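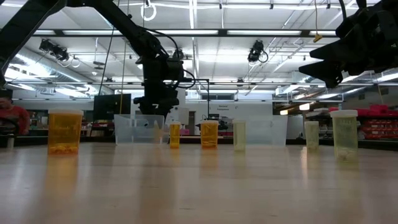
Burko Slim Two-Finger Gripper

Home > Grippers > Electric > Small parts

In stock, ships Friday if you order by noon
Price: $500 each, spare finger pair $60

We have sold grippers for a good long while now, and the question we hear most from people setting up a small bench is whether one gripper can manage both the little bottles and the big ones. Pill bottles are a lovely test for this. They're light, they tip over if you so much as breathe on them, and the caps stick out just enough to fool a finger that comes in a bit too high. So when we compare grippers in our own shop, bottles and clear bins are what we keep coming back to!

The Burko Slim is the one we reach for first when things are packed close together. Its fingers are narrow at the tips, so you can get one in between two neighbors without sending both of them rolling (the older Burko was a fine tool, but it did like elbow room). It closes gently, and you can set the closing force from your arm's own controller or from the Unex box we sell alongside it.
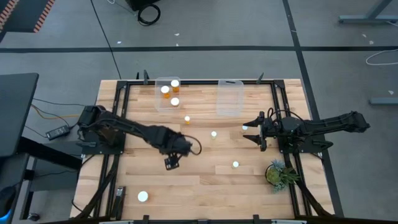 If you plan to run two arms facing each other, please order two grippers from the same batch and tell us so in the notes. We'll set them up as a pair before they leave, and it will save you a fair bit of fiddling when you teach the left and the right to share one set of moves. There's no extra charge for this, we just like doing it.

How it compares

Burko Slim: best for small bottles, vials and crowded tables. Rated for 300 grams. Not our pick for wide jars.

Orlandini Wide: opens much farther and holds a big bottle very nicely, but the fingers are chunky and you'll want space on either side of whatever you're picking up.

Floltex soft tips: not a gripper at all but a slip-on pair for the Slim, $149. Wonderful on slick plastic. They do wear, so keep a spare pair in the drawer.

A word about clear bins

Cameras have a hard time with see-through walls, and we've watched more than one arm come down on a rim it never noticed. A strip of matte tape along the top edge helps a great deal. So does raising your approach height a little while you're still learning the table.

In the box

One gripper, one pair of fingers, wrist plate, cable, screws and a printed setup sheet. The controller is sold separately.

Returns are fine within 60 days, even if you've mounted it. Please send the screws back too.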